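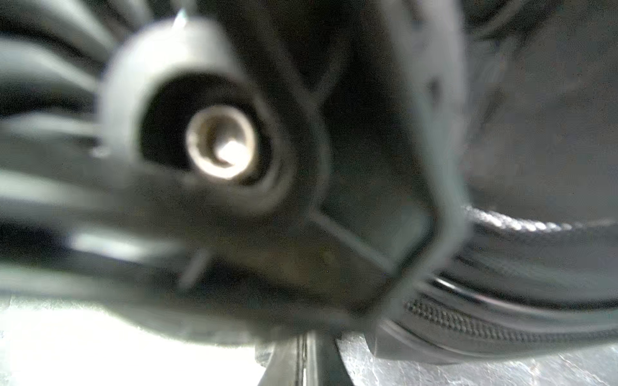 A metal insert set into a recess in dark gray plastic.

Grarnbridge Opens Repair and Reuse Center for Household Goods

GRARNBRIDGE, February 3, 2023 – The Town of Grarnbridge has opened a public repair and reuse center in the former Kälin print works on Nasik Street. Residents may bring in luggage, chairs, lamps, small appliances and similar items for inspection and repair at low cost. Goods that their owners no longer want will be accepted as donations and offered for sale once they have been checked.

The center is operated by Zukidico, a nonprofit repair organization, under an agreement with the town's Department of Public Works. The agreement runs for three years and may be renewed.

"Residents have told us for a long time that they would prefer to keep a good suitcase or a good chair in use," said Sinan Karaca, director of the center. "In many cases the fault is limited to a single wheel, caster or screw. The parts exist, and so do the skills. The town has now given us a permanent place to bring them together."
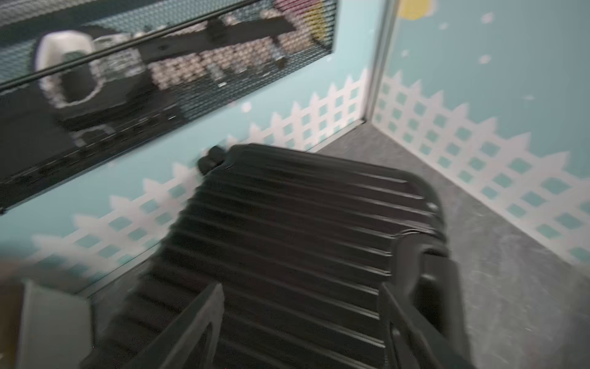

Reading time: 3 minutes

Luggage is expected to make up a large share of the center's work. During a trial period last year, staff assessed 58 suitcases and travel bags and returned most of them to their owners in working order. Wheels, handles and zippers were the parts most often replaced. Hard-shell cases with cracked bodies can be repaired in some instances, depending on the position of the damage.

Residents are asked to empty all bags before arrival and to bring any loose parts with them. Each item will receive a written estimate, and no work will begin until the owner has approved it. The inspection fee is $3 per item and will be deducted from the final bill if the repair goes ahead.

Office and household seating will be handled in a separate workshop on the ground floor. Services include the replacement of casters, gas lifts and armrest pads, as well as minor repairs to mesh and fabric.

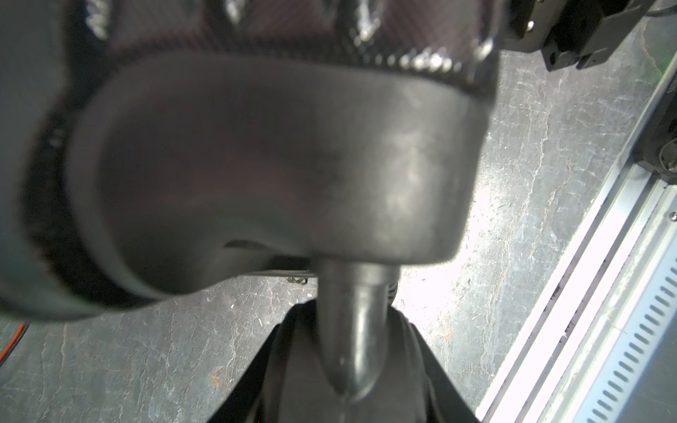
Photo: Zukidico / Town of Grarnbridge

The town has also set aside 28 places on a free evening course in basic repair, which will begin in April. The course covers hand tools, fasteners, stitching and the safe handling of small electrical items. No earlier experience is required. Applicants must be at least 16 years old and live in Grarnbridge, and places will be given in the order in which applications are received.

Conversion of the building took roughly 20 weeks. Work included a new heating system, step-free access from the street and improved lighting in both workshops. The original loading bay has been kept and will serve as the drop-off point for larger items. Mattresses, refrigerators and items containing fuel cannot be accepted. 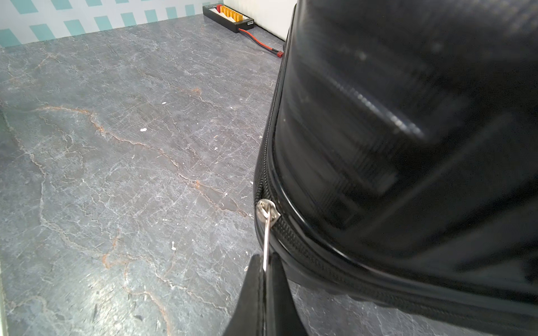
Visiting the Center

Drop-off and collection take place at the Nasik Street entrance. Appointments are recommended for furniture but are not needed for luggage or small appliances. Items not collected after written notice may be transferred to the reuse shop.

Course application forms are available at the center's front desk and at Grarnbridge Town Hall. Media inquiries should be directed to the Department of Public Works.

14 shares | 3 comments

Related releases
Street Parking Changes Near the Kälin Building
Public Works Publishes Spring Bulk Collection Schedule
Grarnbridge Library Extends Evening Hours
Applications Open for Small Business Storefront Grants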